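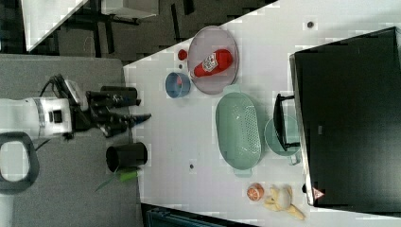 Circombe Oval Dinner Plate

Home > Tableware > Plates > Oval

Stoneware with a raised rim, glazed on both sides. The Circombe oval is the larger of the two oval plates in the range and is meant for main courses, fish, and anything with a sauce. The rim is high enough to hold gravy or dressing and wide enough to get your fingers under when the plate is full.

Colors: pale lavender, oatmeal, slate, white. Glaze shade varies a little between firings. If you are matching plates you already own, order the full number at one time and tell us in the order notes, and we will pull them from the same batch.

Details
Material: stoneware, lead-free glaze
Dishwasher safe: yes
Microwave safe: yes
Oven safe: no
Stackable: yes, up to 18 high
Sold in: packs of 2
Case quantity: 50
Foot: unglazed, sanded

Care
Wash before first use. Metal flatware can leave gray marks on the lighter glazes. These are deposits from the metal and come off with a paste of baking soda and water. Avoid steel wool. Do not move a plate straight from the refrigerator to the microwave.

Restaurant and catering orders
Case pricing starts at one case. Orders of 1,000 plates or more are made to order and can be supplied in a custom glaze. Contact Hussam Chidiac in trade sales for a quote and a sample pack. Sample packs are credited against your first case order.

The slate glaze is out of stock in full cases until March. Packs are still available.

Shipping and returns
Packs ship in molded pulp trays. Keep the trays until you have checked every plate. Report breakage within 18 days of delivery with a photo of the plate and the carton label. Unused plates can be returned in their original packing. Custom glaze orders cannot be returned.

Goes with
Circombe Cereal Bowl
Circombe Small Oval Plate
Fladetti Tumbler, set of 2
Bevusix Plate Rack, holds 18

Questions

Does the oval fit a standard dishwasher rack?
Yes, placed on its long side. In narrow slimline machines it may touch the upper spray arm, so check the clearance before you start a cycle.

Are replacement plates sold singly?
Only in white.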